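Leda flat bed sheet - plain, single pack
Sold by Prellach
Reviewed for the shop pages by Lorcan Dolan, 6 Jan 2023

I write the long notes under the bedding we carry, and I don't get excited over a sheet. The maker's card says the Leda is "smooth, calm and ready for real life." I can vouch for the first word.

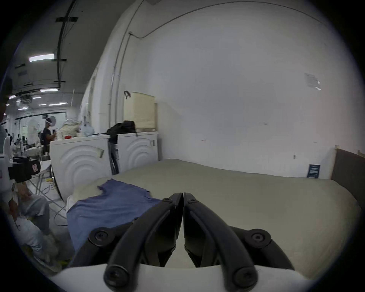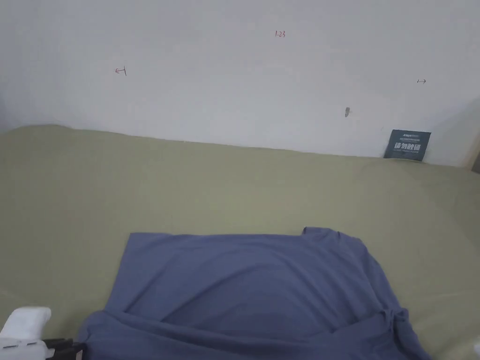
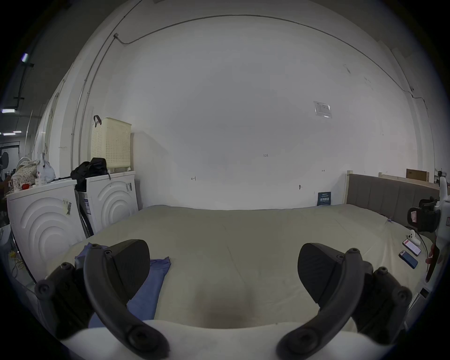 Plain bedding gets judged on two things in my book, how it lies when you leave it alone and how it looks once you start using the bed for something other than sleep. Most of us fold laundry on the bed. The product shots in the catalog never admit to it, and they show a surface so flat it might be painted on. Put one blue shirt down on a plain cover and you get a fairer idea of what a solid color does - in the third picture the beige sheet has faint creases and a few light stains, and on beige you will see them. Anyone who sells you a pale sheet and tells you it hides marks has a low opinion of your eyesight. I would pick a darker shade for a bed that doubles as a folding table, and the Leda does come in one, though the shop keeps running out.

Now the claims. The card says "wrinkle resistant." I washed mine at home, hung it over a door, and put it on the bed without ironing. It had wrinkles. They were fewer than on my old Dokberg sheet, and they eased after a night's sleep, but I'd call that ordinary. "Stays put all night" is also on the card, and this is a flat sheet with no elastic. It stays put if you tuck it in properly. If you don't, it won't.

The feel is good, I'll give it that. It's smooth without being slippery, and a T-shirt laid on it doesn't slide off when you fold the sleeves in. The hems are stitched straight. One corner on mine had a loose thread, which I cut off, and it hasn't run.

Size: check your mattress depth before you order. The sheet is cut generously for a standard mattress and stingily for a deep one. With a topper on, I had only just enough to tuck at the foot.

Care: warm wash, 50 minutes or less, low tumble. Wash it before first use. The care label is sewn into a side hem, where you will find it with your foot.

Compared with the others we stock: the Dokberg is heavier and takes longer to dry. The Chávez feels softer in the pack, but my first one pilled by May and I haven't trusted it again. The Leda sits between them in price, and for a spare room I'd buy it.

In the pack: 1 flat sheet. Pillowcases are sold separately in packs of 2.
Returns: unwashed only, in the original wrap.
Customers so far: over 4,000 sold, according to Prellach. I haven't checked.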